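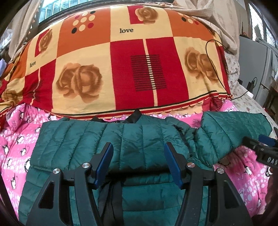
Quilted jacket on the bed, dark green.

Last updated: July

Filed under: Meetings / Tax and Business Costs

Pandbridge Business Association
Working Group on Local Taxes and Charges
Minutes

Present: Sânziana Bratu (chair), Ajith Rodrigues, Luminița Preda, Laurențiu Nistor (minutes)
Apologies: Horațiu Preda
The meeting opened at 5:35 p.m. A quorum was present.

1. Minutes of the previous meeting
Approved with one correction. Under item 4, "assessed value" should read "taxable value." L. Nistor to reissue.

2. Matters arising
2.1 The request for the city's fee schedule in spreadsheet form was answered. The file omits the sign permit table. A. Rodrigues has asked for it again.
2.2 The letter on loading zone charges has been sent. No reply yet.

3. Proposed change to the business equipment tax
3.1 A. Rodrigues summarized the draft ordinance. The city proposes to raise the exemption threshold for business equipment and, in the same measure, to end the early payment discount. The two provisions cannot be voted on separately in the present draft.
3.2 The group's survey went to all 535 member firms; 349 replied. Of those, 169 would pay no equipment tax under the new threshold. A further 95 would remain liable and would lose a discount they now claim. The remaining respondents would remain liable but do not claim the discount at present.
3.3 L. Preda noted that the survey did not ask for amounts, only whether a firm was liable and whether it claimed the discount. The figures therefore show how many firms are affected and do not show net cost. She advised against quoting them to the council as evidence of savings.
3.4 S. Bratu asked whether the non-respondents were likely to differ from the rest. A. Rodrigues said that replies were weaker among sole traders, most of whom hold little equipment - the share falling under the threshold may be understated.
3.5 Written comments from H. Preda were read. He supports the higher threshold, opposes linking it to the discount, and asks that leased equipment be dealt with expressly. The draft refers to equipment "held" by the business and does not define the term.
3.6 The case of Sturkico was discussed with the firm's consent. It leases most of its machinery and reports the leased items under the current rules, although the lessor may also be reporting them. L. Nistor said the same question had come up with Lazăr, where the lease passes the tax through as a separate charge.
3.7 Agreed: the group will support the threshold, ask that the discount be put to a separate vote, and ask for a definition of "held" that names one liable party for leased items.
Action: A. Rodrigues to draft the submission. L. Preda to check the survey wording before it is cited.

4. Depreciation schedule
4.1 L. Preda reported that the city's schedule stops reducing the value of equipment once it reaches a fixed floor. Older machines stay on the roll at the floor value until they are disposed of.
4.2 It was suggested that a lower floor be requested in the same submission. After discussion this was not adopted. Members felt that a second request would weaken the first, and the schedule is set by a different instrument in any case.
4.3 Agreed to hold the item over until the ordinance has been decided.

5. Filing software
5.1 Tornis, the filing portal used by most members, will change its equipment return form. Asset purchase month becomes a required field. Firms with only the purchase year on file will have to enter a month for each asset.
5.2 L. Nistor asked whether a default month would be accepted. The help desk has said yes by phone but not in writing.
Action: L. Nistor to obtain written confirmation and circulate it.

6. Working group budget
6.1 Printing and postage for the survey came in under the amount approved. The balance is carried forward.
6.2 S. Bratu proposed sending the next survey by email only. L. Preda asked that paper copies stay available on request. Agreed on that basis.

7. Other business
7.1 H. Preda's term on the group ends in July. He has indicated that he will stand again.
7.2 Room booking for the next meeting is confirmed, same start time.

The meeting closed at 6:50 p.m.

Minutes taken by L. Nistor. Draft until approved.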